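Search this book Enter keyword Go

Chapter 4
Teaching by Demonstration

4.1 Introduction

The previous chapter dealt with motions that were written down in advance: a list of joint positions, a speed for each segment, and a rule for what to do at the end. Such programs remain the usual choice where the parts arrive in the same place every time. They become expensive to write when the parts vary, when they lie in no fixed order, or when the person who understands the task does not know how to program.

Teaching by demonstration takes a different starting point. A person carries out the task through the robot, or moves the robot through it, and the joint positions, the gripper openings and the camera views are recorded together. The recording is then either played back as it stands or used, with many others, to fit a control policy. This chapter is concerned with how recordings are made. The fitting of policies is left to Chapter 6.

By the end of the chapter the reader should be able to choose between guiding by hand and guiding by remote control for a given task, set up a workspace for recording, divide a long task into segments, and decide whether a recording should be kept.

4.2 Two ways of showing a task

In hand guiding, also called kinesthetic teaching, the operator takes hold of the arm and moves it. The motors are set to cancel the weight of the arm and otherwise offer little resistance. The operator feels contact directly, and needs no second device. There are two drawbacks. The operator's hands and body enter the camera views, and it is hard for one person to guide two arms at once with any precision.

In remote control, or teleoperation, the operator moves an input device and the robot follows. The device may be a joystick, a tracked handle, or a smaller arm with the same joint layout as the robot. The last of these is called a leader arm, and the robot arm that copies it is the follower. Two leaders and two followers allow both hands to be used in a natural way. The price is a delay between the two sides and, in most low-cost systems, the loss of any sense of touch. The operator must judge contact by eye.

The delay matters more than beginners expect. In the Erkex bench trials used as a running case in this book, operators adapted without difficulty to a steady delay of 21 milliseconds. When the delay was allowed to vary between 21 and 134 milliseconds, the same operators slowed down, stopped before each contact, and overshot when turning the wrist. A steady delay is therefore to be preferred to one that is shorter on average but uneven.

4.3 Tasks with loose objects

Much early work in this field used pegs, blocks and other parts with known shapes. Household and retail goods are a harder case. They differ in size and finish, they overlap, and thin packaging changes shape when it is touched. A bimanual set-up is often used, with one arm holding or steadying and the other doing the work.
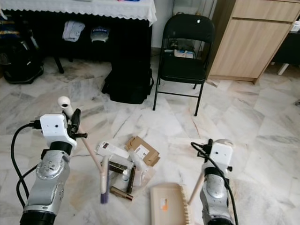 Fig. 4.1 Two-arm work over a group of cosmetic and packaging items on a marble floor. The left gripper carries a thin rod with a bristled applicator.

Three points in Fig. 4.1 bear on the rest of the chapter. First, the view is taken from head height, so both grippers and the objects appear together. Secondly, a held tool lengthens the arm. The point that matters is now the tip of the applicator, and a small turn of the wrist moves that tip a good deal further than it moves the fingers. Thirdly, the goods lie close together. A long, flat board and a narrow tube call for different approach angles, and a path that is clear for one may be blocked for the other.

Clear plastic needs separate mention. Bags and other see-through items give weak and unstable edges in camera images, and depth sensors may return the distance to whatever lies behind them. The operator can usually see such an item well enough to pick it up. Whether a policy can do so from the recorded images is a separate question, to which we return in Section 6.5.

4.4 Preparing the workspace

The following steps are carried out before the first recording of a session.

1. Move both arms to the rest position and check that the joint readings agree with the stored values.
2. Open and close each gripper fully.
3. Move each arm to the limits of the task area and confirm that no cable is pulled tight.
4. Place the objects. Change the arrangement between recordings unless the purpose is to test repeatability.
5. Fix the exposure of all cameras.
6. Make one trial recording and play it back at normal speed.

Step 6 is the one most often left out. In the Susero set, 162 recordings had to be withdrawn when the clock of one camera was found to be running behind the joint data. A single playback at the start of the session would have shown the fault.

4.5 Segments and labels

A long task is easier to use if it is divided. A segment should begin and end at a moment that can be recognised from the data alone, such as a gripper closing or an arm returning to rest. Boundaries that depend on the operator's intention ("starts to look for the next item") cannot be placed in the same way by two people and should be avoided.

Each segment is given a short label made of a verb, an object and, where needed, a destination. The Baert scheme, adopted here, also records which arm acts and which arm supports. Where both arms act, the label states this and no supporting arm is given.

Failed attempts should be labelled and kept. A dropped object followed by a second grasp shows how to recover, and such material is scarce in sets that hold only clean runs. Of the 201 recordings in the first Curnano release, those containing a recovery were stored under a separate heading so that they could be included or left out as required. Recordings spoiled by a fault in the equipment are a different matter and are removed.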